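Sun 7 August

I've finally finished sorting the old walking journals, and my goodness it took longer than I'd planned! I started back in June, thinking I'd type up the Brunton weekend and leave it there, but then I found the Skutau notes (60 pages, mostly about rain and soup) and couldn't stop.

The best bit was the long ridge path above Jindon, 408 steps up from the car park and worth every one – I'd quite forgotten the little tea hut at the top, and the scones.

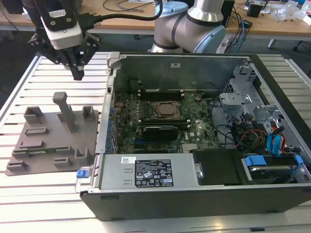
I'd love to go back next spring, if my knees agree, and carry on to Tretia this time with a proper flask and better socks.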